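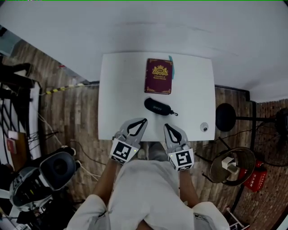 Why did we test soft fingers before picking a gripper for our arm? Hard jaws kept slipping off anything with a rounded edge, and we wanted to know if softer pads would fix that before we spent our budget of 800 dollars.

Our project at Harville compared two finger sets, the Dovstead pads and the stiffer Nassar ones, both used by hand with a marker cube on each gripper. We started in March and ran 27 trials per set, mostly with a hardcover book and a glasses case. The book was the hard one! It's wide and flat, so you have to tip up one side first - and that takes both hands working together.

The Dovstead pads dropped the case 7 times and the Nassar pads a lot more (full table in the appendix). Tracking was the part we loved most, even when a cube got turned away and we lost the pose for a moment. Next term we mount the Dovstead set on the Drornolus arm.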